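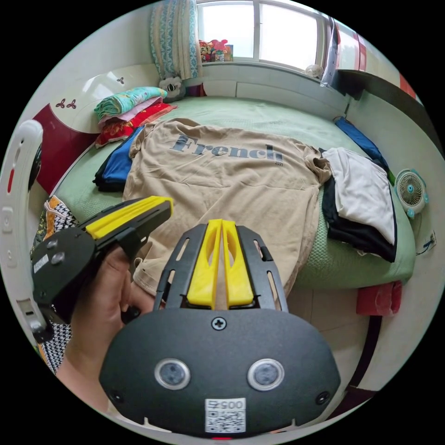
3.2 Folding surfaces in the home

Most of the households we visited did not fold at a table. Of the 47 homes in the study, only 6 had a surface set aside for clean laundry, and in two of those it was covered with other things. The bed was the usual choice. It is wide, it is at a fair height for someone standing or kneeling, and the finished piles can stay on it until they are carried to a drawer.

Sang Ninh, who ran the February visits, noted that the bed changes how a T-shirt is folded. On a hard table the cloth can be smoothed with one pass of the palm. On a mattress the surface gives a little and the sheet may move with the garment, so small creases stay in. People dealt with this by pulling at the hem and the sleeves in turn. Few went back to the creases once the first fold had been made.

Finished piles were nearly always kept on the same bed as the shirt being folded. We call this the shared surface arrangement, after Đỗ. It saves walking, but the free area gets smaller as the work goes on. A large shirt with its sleeves out soon meets the piles on either side. Figure 4 gives a typical case. The beige T-shirt, with the word "French" across the chest, is laid out face up on a light green sheet, and a folded stack with a royal blue garment on top of a black one is beside it.

Figure 4. T-shirt spread flat on a bed, with folded clothing alongside. Home in the Tukberg group.

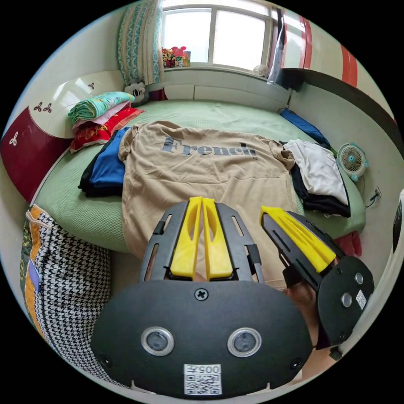 3.3 Order of folds

We recorded 4000 folds of upper-body garments. Three orders covered nearly all of them: sides first, half first, and sleeves only. Sides first was the most common for T-shirts with a printed chest, and several people told us they liked the print to end up on the outside of the packet. Half first was quicker and was used more for plain shirts and for children's clothes.

Each person was asked to fold as they would on any other day, and no target size was given. The Gerora sorting sheet was used to code the results, with one change: a fold that was undone and made again was entered once.

Comments (3)

Tranness reader: Was sheet texture coded at all? Jersey sticks to some of ours and slides on others.

M.: In 3.3, are long-sleeved tops counted with the T-shirts?

Reply to M.: Yes, both are under upper-body garments. The split is in the appendix.

Print this section | E-mail this section

Contact the editors | © Tranness Papers | Back to top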